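Part 2: Setting up the dry goods cabinet

If you've come straight from Part 1, your cabinet is on the wall, it's level, and you're probably tired of holding things over your head. Good news, this part is mostly about jars. I've set up my own kitchen this way and then my sister-in-law's, and the second one went a lot faster, so I'm passing on the order that worked.

Before you start

You'll want the cabinet empty, a damp cloth, a dry cloth, a roll of plain white labels, a pen that doesn't smear, and your jars. I buy mine from Skoveo in the short size with screw lids, but any straight-sided glass jar will do as long as it fits the gap between your shelves with a couple of fingers to spare.

Caution: If you need a step stool, use a real one. A dining chair tips when you lean, and you will lean.

Setting the shelves

1. Wipe the sides, back, and shelves, then go over them with the dry cloth. Sawdust from the mounting screws gets into every corner (I was still finding it in June).

2. Stand your tallest jar on the lower shelf and look at the space over the lid. You need room to tip the jar a little on its way out. If the lid scrapes, move the upper shelf up a hole.

3. To move a shelf, lift it off its support pins, slide it out at a slant, and pull the pins. Push them into the new holes until they stop. Make sure the left and right sides match, or you'll get a shelf that slopes and jars that wander.

4. Put the shelf back and press down gently on all four corners. Any rocking means a pin isn't all the way in.

Note: If a pin feels loose in its hole, don't glue it. Echevarría sells slightly fatter ones in little bags, and one bag has lasted me two cabinets.

Filling and labeling

5. Wash and dry every jar the night before. I mean really dry, lids too. Coffee beans and seeds hate a damp jar.

6. Label first, fill second. Stick the label on the front of the glass, about halfway up, and write what's inside plus the month you opened it. My friend Manee Chaiyaporn puts hers on the lids, which is great in a drawer and no help at all on a shelf above your eyes.

7. Fill the jars on the counter and screw the lids on all the way before you lift anything. Don't worry about topping them up – a jar with only a little left in it can go up just as it is.

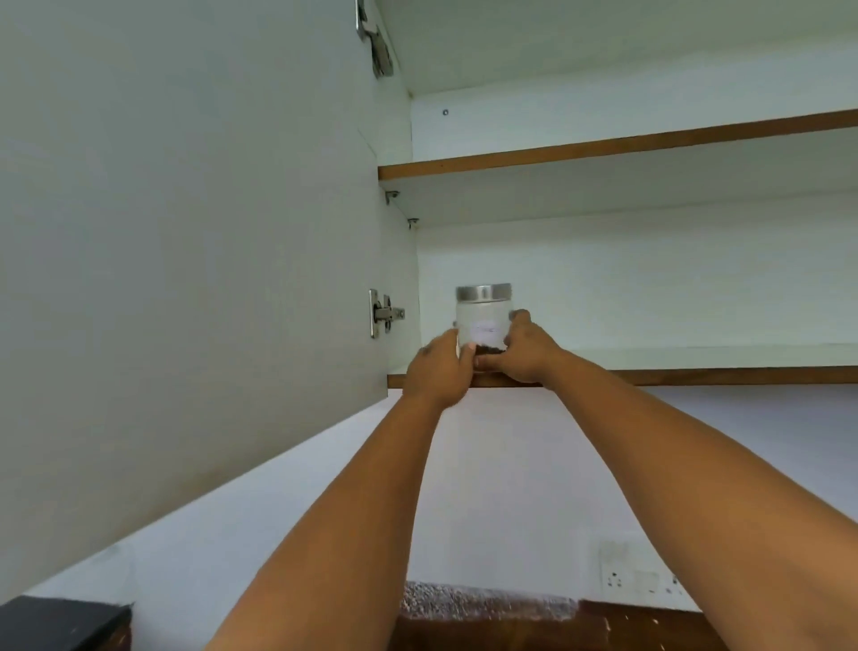
8. Use the lower shelf for whatever you reach for every day, and keep those jars toward the front. The upper shelf is for spares and things you bake with twice a year.

9. Use both hands for glass, going up and coming down. Let go only when the whole base is sitting on the shelf.

Caution: Never lift a jar by its lid. A lid that's been put on crooked will hold just long enough to get the jar over your head.

10. Leave a finger's width between jars. I got 12 on my lower shelf by cramming them, and then I couldn't get one out without nudging its neighbors, so I took 2 away again.

Keeping it going

Once a month I take down anything that's running low and write it on the shopping list. When a jar is empty I wash it and start over with a fresh label. Old labels come off after a soak in warm water with dish soap, and if there's sticky stuff left, rub it with a drop of cooking oil and wash again.

If you've changed the shelf heights, check the pins again after a week of normal use. Part 3 covers the spice drawer.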